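3.2 Surface irregularity and walking speed in historic squares

The second part of the survey dealt with paving. Older squares in Bromevdale and Nikemport were laid with uncut or lightly dressed stone, and later repairs have often used smaller units set in tighter joints. Valente (2018) treated such surfaces as uniform for the purpose of estimating walking speed. We found this assumption hard to keep, as joint width and stone size can both change within a single crossing.

Walkers were observed on fixed routes, each between two marked points. A route was accepted only if it had no steps, no curb and a slope below two percent. The sample consists of 1,645 crossings on 26 routes. Crossings in which the walker stopped, turned back or joined another person were removed before analysis. Walkers carrying large loads were kept but coded separately, following the scheme used in the Ashour study.

Surface irregularity was expressed as the mean height difference between the crown of a stone and the adjoining joint, taken at regular intervals along the route. Joint fill was recorded in four classes: mortar, sand, soil and moss. Soil and moss were combined in the final model, as the boundary between them proved hard to apply in the field and the two observers (C. Valente and N. Trình) disagreed on it more often than on any other item.

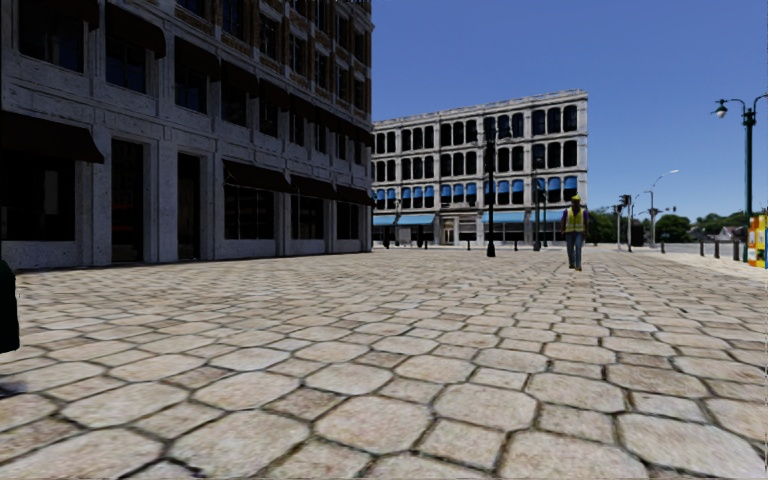 Figure 4. Plaza with irregular cobblestone paving and a stone building with dark awnings. Computer rendering.

Walking speed fell as irregularity rose, but the relation was not linear. On routes with shallow joints, the effect was too small to separate from differences between individual walkers. Above a height difference of 9 mm the decline became steep, and step length shortened before step rate changed. The same order of change was reported for gravel paths by Trình (2016) – though on a much smaller sample and with younger walkers.

Joint fill had a weaker effect. Mortared joints were linked to slightly higher speeds after irregularity was controlled for. Sand did not differ from the combined soil and moss class. A separate model for wet days included 507 crossings and gave coefficients of the same sign, with wider intervals.

Route choice requires a separate comment. On 87 of the wet-day crossings the walker left the direct line by more than one meter, in most cases toward a building front. Two explanations are possible. The paving near the fronts is often smoother, having been relaid when drains or cables were put in; the fronts also provide shelter from rain. The present data cannot tell these apart, and deviating crossings were therefore measured along the path walked, with the straight-line distance kept as a second variable.

Estimates were computed with the Skaker package using random intercepts for route. Adding random slopes did not improve the fit and caused the wet-day model to fail to converge, so they were dropped from both models. Residuals were checked by route and by time of day. One route in Nikemport showed a clear pattern in the late afternoon, when market stalls were being taken down, and was refitted without those hours. The change in the irregularity coefficient was within its standard error. Full tables for both versions are given in Appendix B.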